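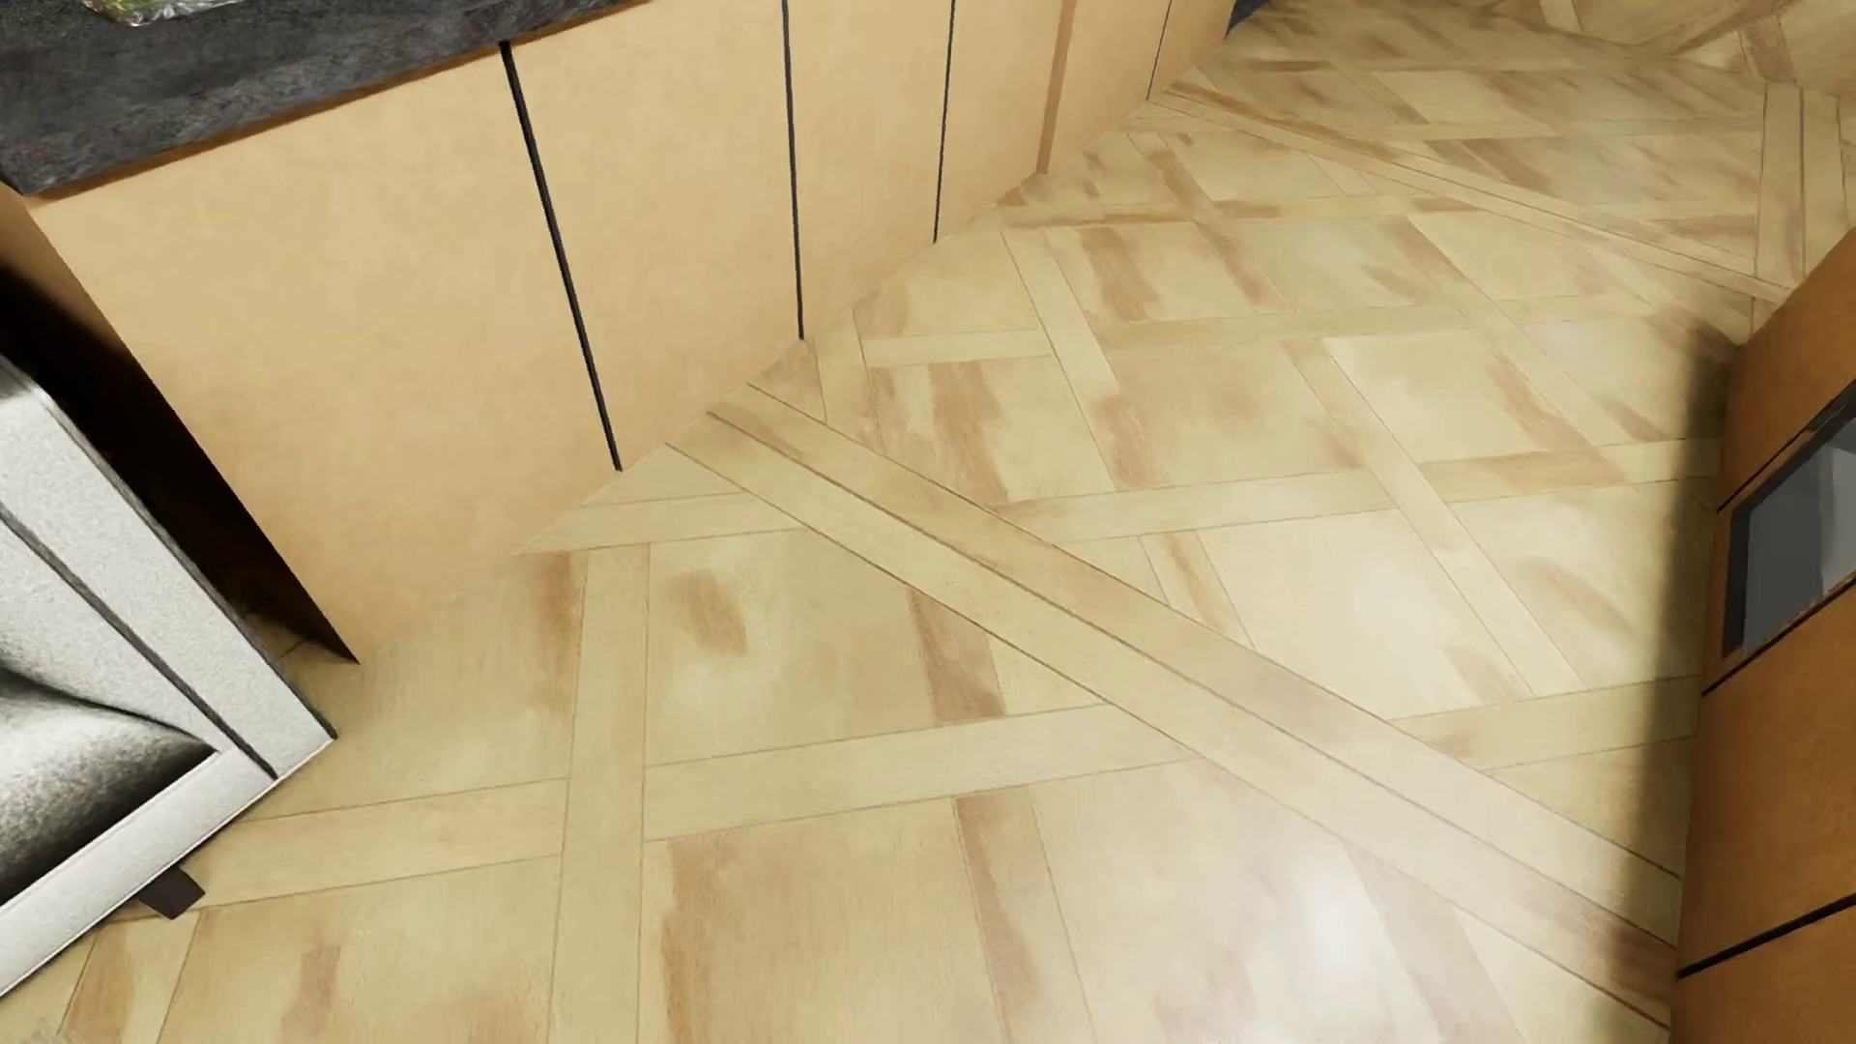
Hello from the kitchen planning desk, where the kettle has been on since half past seven and Cameron Lockyer has already eaten the good biscuits.

A few of you asked at the July get-together what we've been up to with the robot side of things, so Tamsin Wihongi said I should write it down instead of telling it differently to each person. Fair enough! Short version: before any of the kitchen robots goes near a real customer's home, it now does its practice in a simulated kitchen on our screens. We have 80 of these kitchens, all laid out differently, and the software plays through the jobs overnight while we're asleep.

What does that change for us? Quite a lot, in my case. I used to spend most of my week at the Rellbridge test flat, putting cups back on shelves so the machine could have another go at them (and another, and another). My knees don't miss it. Now I come in, make a coffee and go through whatever got flagged in the night. The record so far is 2365 runs before breakfast, and no, I did not watch them all. Paraskevi Stergiou wrote a little sorting tool that puts the odd ones at the top, and about 12 usually need a proper look from a person.

The looking is harder than I expected. You've got to decide if the robot got it wrong or if the kitchen did. A cupboard door with no handle is a perfectly normal cupboard door, but somebody has to tell the thing where to push. Shiny floors are my pet hate. I've now got strong opinions about parquet, which my sister finds very funny.

Not everyone is thrilled, and I don't want to pretend otherwise. Amparo Vidal liked the flat, she liked being on her feet and having people wander in, and a day at a screen doesn't suit her. She's doing two days a week on home visits from the Rutherford office now and seems a lot happier. The evening shift has gone altogether. Those hours moved to mornings, and I know that's been awkward for anyone with a school run. If it still isn't working for you, do tell Tamsin, she's asked for names before the next rota goes out.

Next up is the Nistia layouts, with much narrower galleys, so expect grumbling from my corner. If you'd like to sit in on a morning review, come and find me any time after nine. Bring biscuits.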